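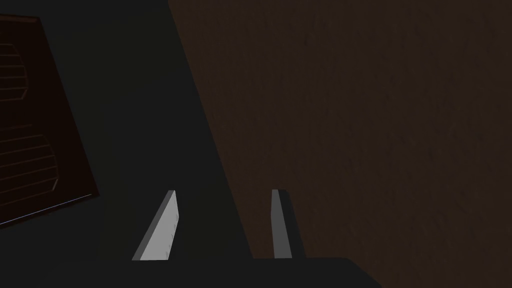

**Clocks, bulbs and the dark end of the year**

October 11, 2023

Quick one this week, I'm typing between two phone calls. Evenings are closing in fast and the Brandden Street path lights are still out past the allotment gate. Reported twice in September. Reference number is 118 if you want to chase it too, please do, more voices the better.

Bulb swap is on again at the Caruso Hall, 6 to 8 in the evening, next Thursday. Bring spare daffs, tulips, alliums, anything with a lable on it. No lable, bring it anyway and we'll guess. Ayten Gezer has a big sack of crocus going spare and wants it out of her hallway. Two bags per household till half past seven, then help yourselves.

Planting notes, short version: daffodils now, tulips can wait till November. Go deep. Squirrels on the Pustness side have been awful so chicken wire over pots, weigh it down with a brick.

Also:

- Dahlias. Leave them till the first frost blackens the tops, then lift.
- Hall key is back on its hook, thank you whoever.
- Iltero minibus not running to the nursery this month. Lifts wanted for two people, reply to this email.

Still need someone for teas on Thursday. Kettle works, the urn doesnt. Bring your own mug.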